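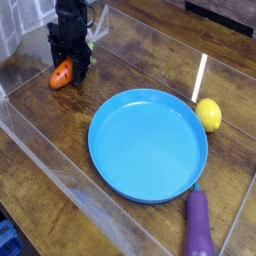
Open day demo: getting a pick-and-place cell through a full day of visitors

Flosta Automation Help > Demonstrations and public events
Tags: gripper, pick and place, visitors, acrylic guarding

Posted by lowpayload

We have a small tabletop cell at Ballell which is to be shown at the site open day on 18th December. The task is simple. The arm picks toy fruit and vegetables off a wooden tabletop and puts them on a blue plastic plate. The set includes a carrot, a lemon and an eggplant. The work area has low clear acrylic walls, and the gripper is a narrow two-finger type that comes down close to the wood.

In ordinary use we run the cell in short sessions with one operator. The open day will be different. Visitors arrive in groups of seven, each group gets one run of the demo, and the organisers want the cell live from opening to close. That comes to around 500 picks if nothing is cut. The longest unbroken series we have logged is 113.

Particulars:

The carrot tapers. When the fingers close near the thin end it rotates, and the next pick starts from a bad pose.
The eggplant is glossy and throws a long highlight under the hall lights. Detection sometimes splits it into two regions.
The lemon tends to end up against the wall or next to the plate rim, where there is little room for a finger.
The plate is not fixed. After a session it has usually moved a few millimetres.
Control is a Sowa unit on the older firmware, which I am not allowed to update before the event.

I would like to know:

whether to fix the plate, and how, without marking the table (it is borrowed from another department);
what to do about picks near the walls;
how the cell should be reset between groups;
whether visitors can be allowed to place the objects themselves.

The guarding assessment is in hand with our safety people, so I am not asking about that.

3 replies, sorted by usefulness

Posted by tolerance_stack

I have run a comparable cell at two open days. Taking your points in order.

Plate. Fix it. Double-sided tape leaves residue on old wood, and on a worn surface it may lift the finish. Use a disc of thin non-slip matting, cut smaller than the base of the plate so that it does not show. Matting holds against sideways knocks from a placed object. It will not hold if a finger catches the rim, so raise the release height until the finger tips clear the rim with the longest object in the grip. For a toy carrot held by the thick end that may be more than you expect. Measure it with the object in the fingers; the drawing of the gripper will not tell you.

Walls. Define an exclusion band inside the acrylic, equal to half the open width of the gripper plus your position error. Objects in the band are not picked directly. Write a separate move which lowers the closed fingers on the wall side of the object and drags it inwards by a fixed distance, then re-detects. If the gap is too small for the closed fingers, stop and have the operator move the object. Do the same around the plate. A lemon against the rim is the worst case of the lot: it rolls under the rim when pressed and is then partly hidden from an overhead camera.

Carrot. Grip at the centroid of the detected region shifted towards the wide end. I used 70 per cent of the way along from the tip, with the closing force reduced to suit. Soft pads on the fingers help more than any change of grip point. Fit them a week ahead and re-teach the tool centre point afterwards, even if the pads are thin.

Reset. Do not let the robot do it. An automatic reset doubles the number of picks and visitors do not find it interesting. The operator clears the plate by hand with the arm parked and motion inhibited, puts the objects out, steps back and starts. With practice this is quicker than the arm. It also cuts your total roughly in half if the 500 includes returning the objects to the table. Check whether it does.

Visitors placing objects. Only with the arm parked and inhibited, and only if your assessment says so. From the technical side, expect objects stacked on one another, stood on end, and pushed into the corners. Your detection needs a sensible refusal for each of these. A spoken or displayed "cannot reach" is acceptable to the public. An arm that hovers and does nothing is taken for a fault.

Comment by lowpayload

The 500 does include the return moves. I had not separated them. Manual reset it is.

Comment by tolerance_stack

Then plan for 250 or so and keep the logging on. You will want the failures sorted by object afterwards.

Posted by glove_box_k

Change the lights or change the toy. We had the same trouble with a shiny purple one and rubbed it down with fine abrasive paper. Problem gone. Took five minutes.

Comment by tolerance_stack

It works, but re-check the colour thresholds. A matt surface reads paler than a glossy one.

Posted by nightshift_metrology

Some additions to the first reply, which I would otherwise follow.

Acrylic attracts dust and fingerprints over a day, and reflections in it change as people in bright clothing stand close by. If your detection runs on the full image, mask everything outside the inner faces of the walls. Mask the walls themselves too. We had false detections from a visitor's yellow jacket reflected in a side panel, at a position the arm then tried to reach. A static mask is enough as long as the camera mount is rigid. Mark the mount with a scribed line or paint so that you can see at a glance whether it has moved.

Check the gripper cable. Any loop that stands out from the body will be flexed on every cycle, always at the same point. Over a short session this does not matter. Over a day it may. Add a tie near the connector, leave slack for full wrist rotation, and have a tested spare within reach.

On the Sowa firmware: the older versions keep the event log in a fixed buffer and overwrite from the start when it is full. I do not remember the size. Export at midday and again at close. If you use the Kultska logging add-on the export can be scheduled, but test that beforehand, as it pauses motion while it writes.

Last, do one rehearsal at full length. We did ours in August with the hall doors open, and learned little about how the cell behaved in winter with the heating on. Use the same hall, the same lights and the same start time as the event if you can get them.

Comment by lowpayload

Hall is booked for a full rehearsal the week before. The mask is done and the cable has been re-tied. Finger pads are on order; I will post the failure counts per object once I have them.

This thread is open to new replies.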